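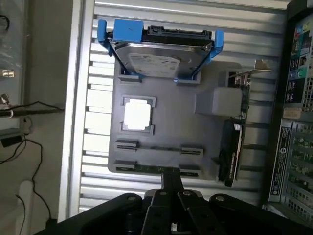

Vol. 18, No. 2

Club News > Vehicles and Touring > Trip Reports

Dromia run completed, one gearbox changed on the road

Five tractors and a support truck have returned from the Dromia run, the club's long trip for the season. The route went out by the Hindov road, crossed the Kolluvus plateau on the old stock track, and came back along the river. Total distance on the tripmeter of the lead tractor was 600 miles, not counting a detour for fuel. All five machines finished under their own power.

The group left the Hindov fairgrounds at 6:30 in the morning and kept to a road speed of 18 miles per hour on the paved sections. Rhun Jarman led in his De Smet two-cylinder diesel, with a box trailer carrying the shared water and the kitchen. Nuria Derese and Tsehay Tufa followed with a pair of gasoline machines, both towing small campers. Dalibor Bednárik ran fourth and Matvii Melnychuk drove last with the spares trailer. Drivers kept a gap of two utility poles between units so that trucks could pass one tractor at a time.

The first stage was paved and uneventful apart from a trailer light that failed before the first fuel stop. The fault was a corroded ground at the drawbar plug. The plug was cut off and a new one fitted. Owners with the older round plugs are asked to check the ground wire before next season, as the same fault stopped a trailer on last year's run.

The climb to Kolluvus is long, with loose gravel over clay on the upper part. The gasoline tractors went up in third with the campers on and held temperature. The De Smet was slower and used low range for the last section. Jarman reports that it pulled steadily but that the injector return line began to weep near the top. It was clamped that evening and replaced at the next town.

The main delay came on the plateau. Bednárik's tractor started jumping out of fourth on the overrun, then out of third as well. The cover came off at camp and the shifter fork was found cracked through at the root. A fork of the right pattern was not in the spares trailer. Melnychuk had a complete used gearbox from the same series in his shed at Hindov, and his brother drove it up overnight on a flatbed. The tractor was split the next morning using two trolley jacks, railroad ties and the spares trailer's chain hoist. The job took nine hours, with an hour of that spent on a seized dowel. The replacement box has a slightly different top gear ratio – the tractor now runs a little faster at the same engine speed, and Bednárik intends to leave it that way.

"I heard it for a day before I looked at it," Bednárik said. "I should have stopped at the first camp, where there was a concrete floor."

The rest of the group used the layover to grease front axles and retorque wheel nuts. One nut on Tufa's left rear was loose by half a turn.

From Kolluvus the track drops to the river through three gates. The second crossing had a soft exit on the east side and the campers were taken over one at a time with a second tractor on a strap. Water at the ford was below axle height. Derese's camper picked up a bent step and a torn mud flap. The river camp has a pit toilet and no drinking water; the tank on the lead trailer was refilled at the Dromia store, where the tap is behind the building and there is no charge.

Fuel use was lower than planned for the diesels and higher for the gasoline tractors, mostly from the headwind on the plateau. Derese and Tufa both carried spare cans and both needed them. Anyone taking a gasoline machine on this route should allow for a full extra tank between Kolluvus and Dromia, where the pump closes at 4 p.m.

Radio contact was good on the flat and poor in the river section. The handheld sets lost the rear tractor whenever there was a bend between units. Melnychuk has asked for a mobile set with a roof antenna to be fitted to the spares trailer's tow vehicle before the next trip.

The cracked fork will be on the table at the September meeting, along with the route notes and gate positions. The old gearbox is being stripped for parts. Owners of the same series who need a layshaft or an input bearing should speak to Bednárik before it goes to scrap.

Next season's route has not been set. Jarman has proposed the north road, which is longer by a day but has a graded surface for most of the way. The limit would be 30 vehicles at the fairgrounds camp, including support trucks. Tractors must have working rear lights and a brake that will hold the full rig on a slope.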